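The Bed Is the Best Sorting Table

By Reshma Joubert

When I moved to my flat in Brurkley I had 12 boxes, and on the side of 11 of them I wrote the word "kitchen". This was not very helpful. The small things had travelled in every box, and for weeks I stirred my soup with whatever my hand found first.

My grandmother had a method for this. In September, before the guests of the season came, she carried all her small kitchen things to the bedroom and put them on the bedspread. She said a bed is soft, so nothing rolls far, and it is wide, so you must look at everything. Also you can't go to sleep until the work is finished. I have followed her method ever since, with some colour added.

The rule is simple. One basket or caddy is for the things used every day, and it should have holes, so that air can go through. Chopsticks and long spoons stand in it upright. A second place, a drawer or a tin, is for the things you love but use only on holidays.

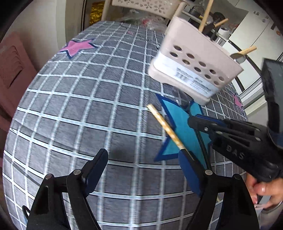
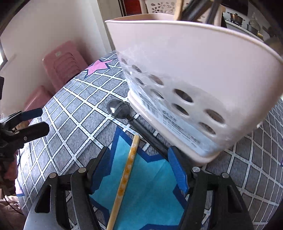 On the grey bedspread: a beige caddy and a felt star in the first picture, a pink basket with a spoon and a patterned chopstick in the second.

I buy my baskets at Pasichnyk, the household shop behind the Bummont station. The last one cost me 974 cents in coins, because I was also emptying my coin jar that day. My advice is to take off the plastic wrap and the label before the basket goes to the kitchen. A label that gets wet many times leaves a grey glue, and it is hard to remove even with oil.

Chopsticks need a little patience. I put the pairs side by side and check the tips with my thumb. If a tip is rough, I move this pair to the garden, where it holds up young peas. Single ones with a nice pattern I keep anyway. They are good for testing a cake, or for tying up an orchid.

Decorations are the difficult part. Felt ornaments catch flour and smell of onion if they live near the stove, so mine go to the bedroom shelf, wrapped in a clean tea towel.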